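El mármol que se puede doblar

Confieso que me resistí mucho tiempo a los estampados de mármol. Los había visto en fundas de móvil, en agendas, en tazas, en la cortina de ducha de mi prima, y tenía la idea de que una piedra debe ser una piedra y un trapo debe ser un trapo. Luego llegó la mudanza, el presupuesto se fue en cajas y en una caldera nueva, y de pronto me vi buscando telas para cubrir superficies feas con un entusiasmo que no me conocía.

Porque una superficie fea se tapa, y punto. En mi casa anterior lo arreglaba todo con hule de cuadros, que tiene su gracia en agosto y ninguna en December, como decía el calendario en inglés que me regalaron y que nunca quité de la nevera. El hule se pega a los antebrazos, se queda con la marca de los dobleces y suena cuando apoyas algo. La tela no suena. Parece una tontería hasta que trabajas a las siete de la mañana al lado de alguien que duerme.

Así que me puse a mirar. Pregunté en Gredano, una tienda pequeña donde venden retales y manteles por metros y donde siempre acabo comprando también hilo (tengo hilo para tres vidas). Comfort Baidoo, que lleva allí el mostrador, me sacó de golpe 28 muestras de mármol. ¡Veintiocho! Blanco con vetas grises, blanco con vetas doradas, verde botella, un gris que parecía un día de lluvia en un aeropuerto. Yo iba buscando una tela lisa de color crudo y salí de allí hablando de vetas como si hubiera heredado una cantera.

Lo que me convenció fue la combinación de blanco, negro y rosa. El blanco manda, con sus líneas finas grises y negras; el negro entra en diagonal, también veteado, y corta todo ese blanco antes de que se ponga cursi; y el rosa, pálido, sin dibujo de piedra, le da al ojo un sitio donde descansar. Sobre una mesa metálica de lamas, que es lo más frío que se puede tener delante, el cambio es enorme. 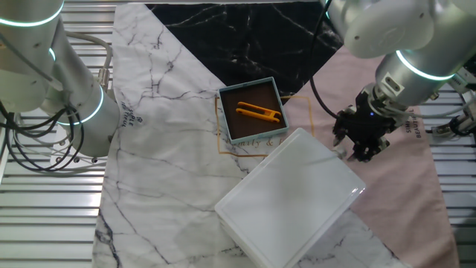
Las letras pequeñas

Hay un detalle que divide a mis amistades, y es el texto. Muchas de estas telas llevan palabras impresas, casi siempre en inglés y casi siempre prometiendo calma. «SIMPLE», «NATURAL», ya sabéis. Merja Lehtinen, que cose desde niña y tiene opiniones para todo, sostiene que una tela con letras es una camiseta con aspiraciones. Yo las tolero si son menudas y están cerca de un lado, y más todavía si quedan giradas, porque entonces dejan de ser un mensaje y pasan a ser una especie de costura de tinta. Lo que no soporto es la frase en grande, cruzando el centro, obligándote a leerla cada vez que levantas el plato.

Mi consejo, si os gusta el estampado y os molesta la frase, es jugar con la orientación. Extended la tela, dad una vuelta a la mesa, miradla desde la silla que más usáis y giradla hasta que las palabras os queden de través. Se tarda un minuto y cambia mucho la cosa.

Elegir la veta

En el papel todos los mármoles de tela se parecen. En la mano, no. Yo me fijo primero en el grosor de las líneas: cuanto más finas, más aguanta el estampado sin cansar. Las vetas gordas quedan bien en la foto del catálogo y a la semana parecen un mapa de carreteras. Después busco la repetición. Todo estampado se repite en algún punto, y si ese punto cae cada dos palmos se nota muchísimo, sobre todo en el blanco. En Gredano dejan desenrollar la pieza sobre el mostrador y a Comfort no le importa que te alejes tres pasos y entornes los ojos – hay clientas que se suben al taburete.

El rosa es harina de otro costal. Un rosa chicle junto al negro te lleva directamente a una peluquería de los ochenta (que me encantan, pero no para desayunar). Conviene un rosa empolvado, tirando a tierra, de esos que con poca luz casi se confunden con un beige. A mí me costó decidirme y me llevé una muestra a casa, la dejé sobre la mesa y la fui mirando a distintas horas, como quien vigila un bizcocho.

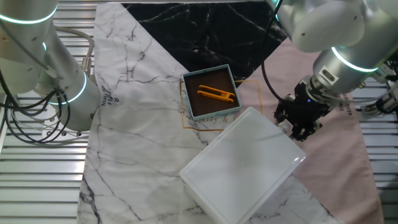

Y luego está el asunto de la caída, que en las tiendas se menciona poco. Una tela demasiado ligera se arruga con solo mirarla y se escurre en cuanto mueves algo de sitio; una muy gruesa hace esquinas tiesas y parece que la mesa lleve abrigo. Jordan Kettle, un vecino que tapizó sillas durante media vida, me enseñó a probarlo en la propia tienda: coges la tela por una punta, la dejas colgar y la sueltas encima del mostrador. Si cae blanda y se queda quieta, sirve. Si rebota, al montón.

Sobre superficies con ranuras o lamas el peso importa todavía más, porque una tela muy fina acaba dibujando lo que tiene debajo. Yo pongo un muletón viejo entre medias cuando voy a escribir a mano. Para comer no me molesto.

Lavar sin llorar

El blanco se mancha. Ya está dicho. El café deja cerco, el vino deja recuerdo y el tomate deja las dos cosas. Las vetas disimulan algo, las migas sobre todo, pero no hacen milagros. Agua fría cuanto antes, jabón de pastilla, un rato de paciencia, y a la lavadora con programa corto. Si vuestra tela lleva negro al lado de rosa, como la mía, los primeros lavados hacedlos solos, sin sábanas ni camisas de nadie. Merja mete además una toallita atrapacolor y dice que duerme mejor.

La plancha, templada y por el revés. También se puede tender muy estirada y olvidarse de la plancha, que es lo que hago yo once meses al año.

En cuanto al dinero, me gasté 147 euros contando el muletón, unas servilletas a juego que no necesitaba y, por supuesto, más hilo. En una marmolería me habían pedido más de 400 por una encimera pequeña, sin colocar. No compiten, ya lo sé. Una encimera no se enrolla debajo del brazo ni se guarda en el armario cuando te hartas de ella. La mía sigue puesta, y el hule de cuadros se lo ha quedado Jordan para el balcón.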